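Open Day at the Ruddock Paper Mill, or How I Came Home With Twelve Sheets of Blotting Paper

I have wanted to get inside the Ruddock mill ever since I moved to the valley, and they only open it up once a year, in March, when the river is high and they can run the old wheel as well as the electric line. So when Usha Suvarna texted me a picture of the poster I wrote back yes before I'd even read the whole thing. Then I read it and saw the first tour started at 9 in the morning, and it's more than an hour on the bus. Oh well!

We got there with wet shoes and were handed a cup of tea and a visitor sticker. The parking lot was already full, so if you're thinking of driving next year, use the field by the chapel (it's signposted, but only from one direction).

The tour goes backwards, which I loved. You start in the finishing room with the lovely clean stacks, and you end up at the vats where it's all gray soup. Our guide was Osian Rowlands, and he has the kind of voice that carries over machinery without him seeming to shout. He told us the mill made sugar paper for grocers first, then ledger paper, then almost nothing for a long sad stretch, and now it makes cotton rag paper for printmakers and bookbinders. Their biggest line is called Jokance. I'd seen the name on pads in the art store and always assumed it came from somewhere far away and expensive. Nope, it comes from a shed with a tin roof and a cat.

In the finishing room we were allowed to handle things. There were sheets dried on felt and sheets dried on canvas, and Osian had us close our eyes and say which was which. I got it wrong every single time. Usha got it right every single time and was unbearable for the rest of the morning. What surprised me most was how much I cared about surface by the end of it. I'd always thought of paper as smooth or rough and left it there, and suddenly I was running my thumb over everything in the building, doors and banisters included, and looking sideways across it to see what the light did.

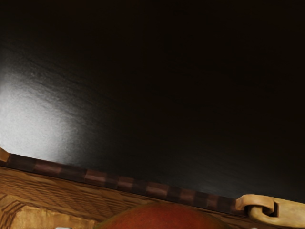 The trick with paper is that you hold it up near a window and tip it, slowly, until the light skims along it. A sheet I would have sworn was perfectly flat turned out to have a whole little landscape on it. Osian does this with one sheet from every batch and can tell from the bumps whether the felts need washing. He said it took him years to learn and that most of it was being told he was wrong.

After that came the beaters, which are big oval tubs where cotton scraps go round and round until they give up being cloth. It is LOUD in there. They hand out ear defenders but there weren't enough small ones, so a couple of the kids had to skip it and go look at the wheel instead, and I think they got the better deal. The wheel is enormous and mossy and throws water all over the walkway. The old Burenska press is out there too, under a lean-to, waiting for a part. It has been waiting a good while, by the look of the nettles.

Then the vats! You can pay a little extra and make your own sheet, and of course we did. You dip the mold in, lift it level, and give it a shake one way and then the other to lock the fibers together. It sounds like nothing. My first one had a hole in it, my second was thick as toast on one side, and my third I was proud of until I dripped on it. They let you go again as long as there isn't a line. I went again. Evie Fairclough was running the vat and must have said "level, level, level" to me more times than my driving instructor ever did, and she was very kind about the toast.

Lunch was soup and bread in the old sorting loft, at long trestles, and I would go back for the soup alone (leek, lots of pepper). The loft has a small display of account books up one wall. One page from the ledger years lists 2,225 reams sent out in a single season, in the most beautiful slanting handwriting, with a tea ring right next to the total. I stood in front of that tea ring for ages.

There was a talk in the afternoon about whether a place like this can keep going, and I nearly skipped it for more vat time, but I'm glad I didn't. The gist is that cotton scraps are getting hard to find. So much clothing is mixed fiber now, and one thread of the wrong thing leaves a shiny speck in the sheet. They've been trying hemp, and they've been trying flax from a grower called Utosico, and the flax sheets have a rattle to them when you shake them that I thought was gorgeous. Plenty of people in the room disagreed with me, and it got quite lively for a talk about plants. 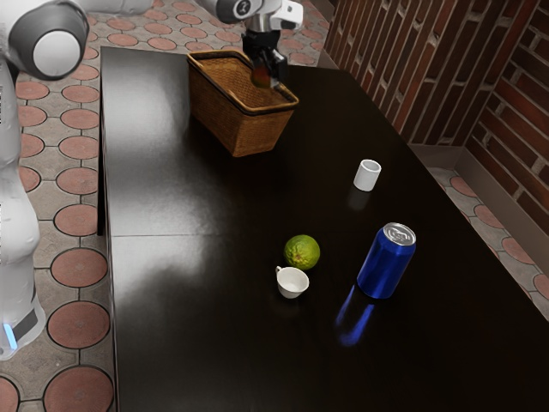 Caradog Powell thought the flax was fine for covers and hopeless for etching, and he'd ruined enough good prints on it to know. It wouldn't take the damp evenly, he said, and he would sooner pay double for rag and buy less of it. Somebody behind me asked if he'd soaked it overnight. He had, and the night before that as well.

They left it there, more or less, and everyone drifted down to the store, where I had promised myself one pad. I bought two pads and a pack of blotting paper, 12 sheets, a sort of soft pinkish color. I don't own a fountain pen. Usha bought the flax, out of pure stubbornness I think, and has already sent me a letter on it. It did rattle when I opened it.

If you go, wear shoes you don't mind soaking, bring cash for the vat session, and catch the ten past four bus home, as the next one doesn't stop at the bridge. My own sheets are being pressed and will come in the mail once they're dry, toast and all.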